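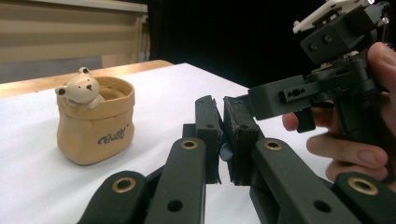 Gitbridge plant swap to move to old Zomus showroom in October

2/13/19

The Gitbridge plant swap will leave the library basement this year and move to the former Zomus furniture showroom on Skoveck Street. The library and the city parks department announced the change this week. The fall swap in October will be the first one held at the new site.

The swap has outgrown its room. The basement is allowed to hold 52 people at one time, and at the last two swaps staff had to stop people at the stairs and let them in as others left. Some people with trays of seedlings waited outside in the cold, and a number of the plants were damaged before they got to a table.

The showroom has been vacant since Zomus closed its Gitbridge store. The city leases the ground floor for public events and has already used it for a book sale and a flu shot clinic. It has a level entrance from the sidewalk, two restrooms and a loading door at the back that opens onto the parking lot.

Entry will stay free. People who want a full table to themselves will now have to reserve one through the library's front desk, in person or by phone. There will be 34 tables, and 30 of them can be reserved. The other four will be kept open for people who walk in with one or two plants and don't need the space.

How the swap works

The rules will be mostly the same as before. A person who brings a healthy plant, a rooted cutting, a labeled packet of seeds or an empty pot gets one ticket for each item. Each ticket can be traded for one item from any table. Tickets that are not used can be saved for the next swap, but they can't be sold.

Plants must be checked before they go on a table. Parks department staff will look at the leaves and the top of the soil near the loading door. Anything with scale, mealybugs or fungus gnats will be turned away. Last fall a batch of jade plants with mealybugs made it past the door, and several people later called the library to complain that the bugs had spread to other plants at home.

The parks department said the check will be slower this year. It asked people to arrive early if they have more than a few plants, and to carry them in open boxes or trays so that staff don't have to unwrap each one.

Labels are required for the first time. The name of the plant should be on the pot or on a stick in the soil, and a common name is enough. If the owner doesn't know what the plant is, the label should say "unknown." The library will have blank labels and pencils at the entrance.

Some plants are not allowed at all. English ivy, running bamboo and purple loosestrife are on the list, along with anything dug up from a city park or the river path. The full list is posted at the library and will be printed on the back of the table reservation form.

Pots and planters

Pots get their own row this year. At earlier swaps they were mixed in with the plants, and people who only wanted a pot had to push through the busiest part of the room to look for one.

Any pot will be accepted if it is clean and has no cracks. Small decorative pots with no drainage hole are fine too, though the library suggests using those as an outer cover, with the plant kept in a plastic nursery pot inside. Most houseplants that are brought to the library's plant help table with yellow leaves have been sitting in water at the bottom of a pot like that.

Used pots should be scrubbed with hot water and dish soap, soaked in a weak bleach mix and then rinsed well. Clay pots need to dry for a full day before they are packed. White crust on the outside of a clay pot is mineral buildup and comes off with vinegar and a stiff brush. It does not harm plants, and pots that still have some of it won't be refused.

Saucers count as part of the pot and do not earn a separate ticket. This was a cause of argument last year.

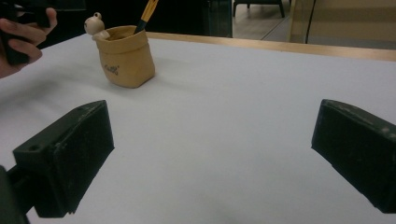

Parking and bus service

The lot behind the showroom will be open for drop-off only during the first hour. After that it will be open to everyone. Street parking on Skoveck Street is free on swap days, but the block in front of the old bank is torn up for water main work and may still be closed in October. The city's public works office said it could not yet give a date for that job to be finished.

The crosstown bus stops at the corner, a short walk from the front door. The library has asked the bus company whether riders can bring plants on board. The answer was yes, as long as the plant fits on a lap or under the seat and does not block the aisle.

People using wheelchairs or walkers should come in by the front door. The loading door has a raised metal lip, and the city does not plan to change it before the fall.

Cost to the city

The move will cost little, according to the parks department. The lease is already paid through the end of next year, and the tables will come from the library and the high school cafeteria. The main new expense is heat. The showroom has high ceilings and a single old furnace, and the swap needs the room warm enough that tropical plants won't be hurt.

Dhanial Garden Supply, on the north side of town, has agreed to donate potting mix and will set up a bench where people can repot what they take home. The store will not be selling anything at the event. Two other businesses asked to sell plants at the swap and were told no. The library said it wants to keep money out of it, but it may look at a separate plant sale in the spring.

Not everyone is happy about the new place. Several regulars told library staff that they liked the basement because it was quiet and they could look at gardening books upstairs afterward. The library plans to bring a cart of those books to the showroom, along with a laptop so that people can check them out on the spot. Its seed library — the set of small drawers near the reference desk — will stay where it is and can be used any day the building is open.

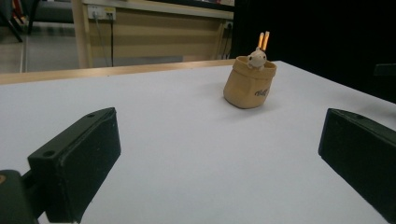 A small tan container with a folded-over rim and a white figurine inside. Empty pots and planters can be traded for a ticket at the swap.

Tips for bringing plants in the fall

Nights in October can be cold enough to hurt houseplants, even on a short trip from the car. The parks department suggests warming up the car first and keeping plants off the floor near the doors. A paper grocery bag folded over at the top works well for most small plants. Plastic bags hold in moisture but do little against cold.

Water plants the day before, and leave them alone on the morning of the swap. Wet soil is heavy, it spills, and it makes the check for gnats harder.

Cuttings should already have roots. A stem in a jar of water is allowed if the roots can be seen, but the jar must have a lid or be wrapped at the top. Cuttings taken the same day will not earn a ticket, though they can be left on the free table for anyone who wants to try them.

Plants left at the end of the day will be offered to the senior center and the two elementary schools. Anything they can't use will be composted. People who want their pots back should put their name on the bottom, and pots that aren't picked up within a week will be kept for the next swap.

Table reservations open at the end of summer. The library will post the exact date of the swap on its front door and in the city newsletter once the furnace has been inspected.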